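Subject: Re: [cell-upkeep] Right arm losing zero after every restart
List message, 2 replies, 292 views

Harvey Pelletier wrote:

> Hello all,
>
> We have a two-arm table, both arms bolted to an aluminum profile frame, and we use it for sorting small bags into bins. The left arm gives no trouble. The right arm comes up with its zero shifted after a restart, always in the same direction, and the handover point in the middle is then wrong. I re-teach the point, it works until the evening, and the next morning I do the same again.
>
> I already changed the power supply and I tightened the base. Is it the encoder? I don't want to order a new joint if I can avoid it. Also, how often do you people check the finger pads? Ours look polished.
>
> Harvey

Hello Harvey,

I look after a cell with the same layout as yours, two black arms facing each other over a wood top, and I had this same trouble last October. I lost more than a week on it, so I will write down everything I did, also the things which did not help. Please excuse the length.

First, I do not think it is the encoder. When an encoder was going bad on our older Bulix arm, the error was different each time. You write that yours is always to the same side. For me this speaks for something mechanical which pulls on the arm while it is at rest.

In our case it was the cable. The bundle on the right arm was tied too short between the second and third link. With motors on, the arm was strong enough to hold against it and we saw nothing. With motors off, the cable pulled the link a small amount, and our controller takes the rest position as zero when it starts. So every morning it started from a wrong place and believed it was right. I don't know if your controller does the same. Ours is a Stokemari, the small one without display, and the manual mentions it in only one line under "Startup behavior". Look for a setting called "home from rest" or similar and tell us what you find.

What I did, in order:

1. Motors off, arm folded and supported by hand. Cut the two ties nearest the elbow. Do not cut the one at the base, this one is the strain relief.

2. Move every joint by hand slowly to both ends. Watch the cable at the elbow and at the wrist. If it becomes tight anywhere, pull more length up from the base side.

3. New ties, closed only so far that the bundle can still slide. I leave a gap where my small finger goes in. My colleague says this is not a unit of measure but we both use it.

4. Put the arm in the zero jig and write the new zero. If you have no jig, a square and a printed angle gauge is possible, but do it twice and compare.

5. Restart with motors off for a few minutes in between, and run the handover at slow speed. I did this three times before I trusted it.

Then there is the frame. You tightened the base, good, but did you check the profile under the base? Our side rail had slipped down in its bracket, not much, and the base was perfectly tight on a rail that was not straight. I put a long level across from one arm base to the other. It took me two evenings to think of this, and it is a check of one minute. The brackets we use are from Lideo, and the screws in them like to come loose when the arms make fast stops. I put a paint mark on each screw head now, so I can see from standing if one has turned.

About the handover point itself. I would not teach it on a hard part. We teach it with a real snack bag, because a bag gives way and shows you quickly if the fingers come in too low. One arm holds it up over the middle bin, the other comes in from its side with fingers open and pointing down. If the second gripper touches the first one before it touches the bag, your zero is still wrong, whatever the numbers say. Keep a hand on the stop button for this. The first time I did not, and I had to order a finger set.
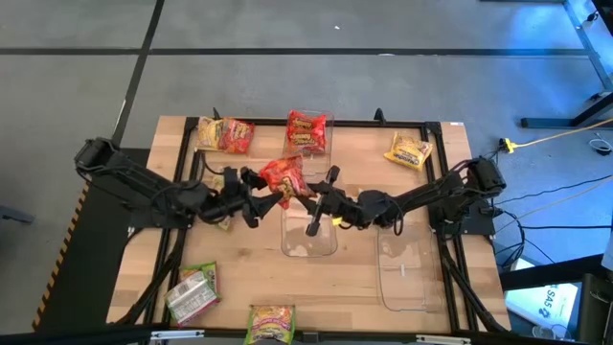 For the speed, begin low. My setting for the approach is 600 in the controller and I go back to 1529 for the long moves only when the handover has run clean for a full hour. These values are without meaning on another controller, so please do not copy them. I mention them only for the proportion between the two.

Finger pads: polished is normal with foil bags, but it is also why they slip. We wipe them with alcohol at the start of each shift, and when they feel like glass to the thumb we change them. Before I had the wiping in the checklist, I blamed the grip force and kept raising it, and this was bad for the gripper gears and for the bags. One shift we had crumbs everywhere. If you raised your force too, put it back to the old value after the new pads are on. I have tried the Güler pads and also a cheap silicone sheet cut with a knife. The silicone held better at first and wore out sooner, so now I keep the sheet only for emergencies.

One more thing about the bins. If yours are clear plastic like ours, they move on a smooth table top. A gripper touches the rim, the bin goes a little sideways, and after some cycles the drop is beside the bin. I looked for this fault in the arm also, and of course it was not there. Small pieces of double tape under the corners are enough. They come off again if you warm them.

And please look where your cables go after they leave the table. Ours hung free to the floor and somebody pulled the chair over one of them, which gave us a fault that looked exactly like a bad joint. Now they go down along the frame leg with a loop at the base, and the extension cord is kept apart from the signal cables.

If after all this the shift is still there, then I would look at the brake of the joint, and only after this at the encoder. Please write which joint it is, you did not say. I have the notes from October with the zero values for all joints before and after, and I can send them off list – they are partly in my own language but the tables are readable.

I would also like to know from the others if anybody has a better way for the zero without the jig. Ours is borrowed from another department and they want it back.

Greetings, and good luck with it

2 replies | 292 views | 0 shares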